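Barnolon tabletop set, README

Wrist camera recordings from a two-armed build in a shared workshop. The arms pick up, move and put down ordinary kitchen things on a white table. Build notes for the frame are kept separately in the Kovirov folder.

Contents

The set holds 87 episodes, all driven by hand with the leader arms. Each arm has its own wrist camera. An episode is one folder with a video per wrist, a file of joint positions and a short text note by whoever was driving. Most of the driving was done by Sarahí Beltrán and Abundio Rosales in October. Yareli Cervantes wrote the recording script.

Objects

Everything on the table is cheap and easy to replace. The list in objects.txt includes a lavender plate, a tan loaf, a glossy orange piece and a pale teal mug. Start positions vary, and the mug may start on its side. Items are not fixed down.

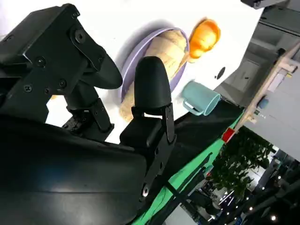

Grippers and cameras

Both grippers are black, with rounded finger pads on metal brackets. Check the bracket screws before every session. If one has worked loose the finger shifts and the joint file no longer matches the video. We lost 14 early episodes that way and they have been taken out of the set. The numbering was not closed up afterwards, so expect gaps.

The wrist cameras sit close to the fingers and at an angle, and the gripper takes up a large part of the view. Small items near the palm are often hidden by the housing. If you need to know where something is at the moment of grasping, look a few steps back in the video. The other arm's camera helps in some episodes and sees nothing useful in others.

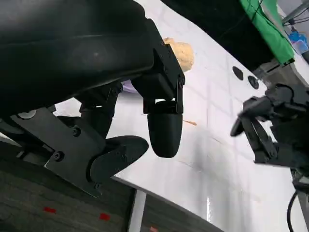 The table has faint grid lines and some scuffs. We do not use the lines for measuring. Positions in the notes are given as left, middle or right, as seen by the driver. Glare on the white surface changes with the time of day, and we left the exposure on automatic.

Known problems

Video and joint files can be out of step by up to 2 video frames. The script align.py corrects this if you run it on the whole folder. It fails on file names with spaces, so rename those first.

Notes are in English or Spanish depending on the driver. They have not been translated.

Use

Free to copy and change inside the workshop. Ask Sarahí Orozco before passing it on outside. Corrections to the notes go to Iara Olivares, with the episode number in the subject line.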